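Fall toy and book swap returns to the Rernisberg branch

The toy and book swap is back on Thu 8 September, in the downstairs room at the Rernisberg branch. Doors open when the library does and the swap runs until closing. You do not need a library card to take part, and you do not need to live in the neighborhood.

For anyone new to it, the swap works on points. Each item you bring in gets you one point, and each item you take home costs one. Board games and boxed puzzles count double both ways. Points are written on a card at the desk, and unused points from the July swap are still good if you have kept your card. If you have lost it, ask anyway – we keep a list.

The limit this time is 18 items per household. In July a few families arrived with carloads and sorting went on well into the evening. If you have more than that to part with, the Skorero thrift store on the other side of the parking lot takes toys and children's clothes most days, and they have told us they are short on both.

What we would like to see more of: picture books, early readers, wooden train track, dress-up clothes, and games for older kids. We had plenty of baby toys last time and very little for anyone over eight. Chapter books in other languages went in the first hour, so please bring those if you have them.

What we can't take: car seats, cribs, helmets, anything with a missing battery cover, and stuffed animals that have not been washed. Most stuffed animals will survive a gentle cycle in a pillowcase with the end tied shut. Let them dry all the way through before you pack them, which can take a couple of days for the bigger ones. Check seams and eyes while you are at it. A loose eye is a choking hazard and we will have to set the toy aside.

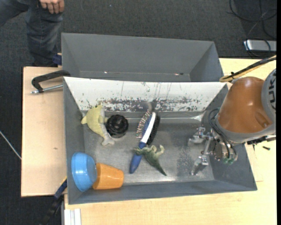
A plush dolphin in a gray bin, with a second bin behind.

Puzzles need to be complete. Please put a strip of tape on the box and write "all here" if you have checked it. Unchecked puzzles go on the free shelf by the stairs and cost no points, so you can take your chances there.

Books should have their covers on and no water damage. A name written inside is fine. Old library books with a discard stamp are also fine, but please look for the stamp. Two books came in last time that were still checked out, and both are now back on the shelf with no fine owed.

The July swap took in 599 items, and all but 70 found a new home the same day. The leftovers were split between Skorero and the play corner at the Dinu Street clinic. The clinic has asked for sturdy toys that can be wiped down, so anything like that left over this time will go to them first.

Parking is tight on Thursdays. The Ivura bus stops in front of the building, and strollers can be left in the front hall. The elevator is working again, but it is small – if you are bringing boxes, use the side door off the alley, where there is a ramp and a cart.

You can drop items off ahead of time at the front desk during the 2 days before the swap. Tape your name and phone number to the bag so we can credit your points. Please don't leave bags outside overnight. We lost several boxes of good books to rain that way last spring.

We could also use clean shopping bags with handles. There is a basket for them inside the front door.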